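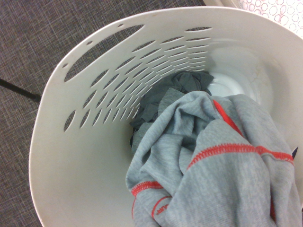
White hamper, slotted side, on the gray carpet.

Notebook, September, 8:40 a.m.

Billing workshop, laundry and personal items in long-term care. Carrying on from the last entry.

Went back through the admission agreements we have on file from the two homes, Drerau and Famitz. The question is still what the daily rate covers and what gets billed on top once a resident moves from a short rehab stay to long-term private pay. Families keep asking us for a monthly number and we keep giving them the room rate, which comes out too low.

Drerau: room, meals, nursing, linens and basic personal laundry are in the rate. Dry cleaning and mending are not. The agreement says "basic" without defining it. I called the business office and was told washable everyday clothes, with the resident's name in each piece. I asked for that in writing. No reply yet.

Famitz: linens included, personal laundry billed at a flat 37 dollars a month unless the family signs the opt-out. The opt-out sheet is separate from the agreement and is easy to miss in the packet. If it isn't signed at admission the charge starts with the first full month. It can be signed later but the charge is not refunded for months already billed. Put this on the checklist as its own line.

Also at Famitz, the beauty shop, phone and cable are each separate. Prices are on a posted sheet that changes without the agreement changing, so the copy in our binder may be old. Ask for a current one each time.

Spend-down worksheet

Tested the new version against the practice case. The case is a married applicant, spouse still at home, one checking account, one savings account, a paid-off car. We used 2000 dollars as the resource limit for the applicant, same as in the old worksheet. The limit is different in some states, so that cell should be left blank and filled in by hand. At the moment it's locked. Needs fixing before anyone outside the workshop gets a copy.

The sheet also put the extra charges under medical expenses. They don't belong there. Moved laundry, phone and beauty shop to a new block called "personal, monthly." After the move the private-pay period in the practice case came out shorter than before, as it should, since the money runs out sooner when the extras are counted.

Still wrong: the sheet treats the month of application as a full private-pay month even if the application goes in on the first. Did not find the formula. It is somewhere in the hidden columns.

Clarniva

Read the long-term care policy summary from Clarniva again for the waiting period. It counts days of paid care, and days covered by Medicare in a skilled facility do not count toward it. So a family that expects the policy to start paying when the rehab coverage ends will have a gap to cover themselves. This is how I read the summary. I have not seen the full policy and the summary says the policy controls. Don't quote it to a family until we have the policy pages.

Room notes

The Říha building room is ours until noon from now on. The printer there takes letter size only, so the long agreement forms have to be copied before coming over.

To do

Written answer from Drerau on "basic" laundry.
Current price sheet from Famitz.
Unlock the resource limit cell.
Find the month-of-application formula.
Full policy from Clarniva, waiting period pages first.
Redo the family handout with the personal charges on the front page, under the room rate.

Stopped at 11:50.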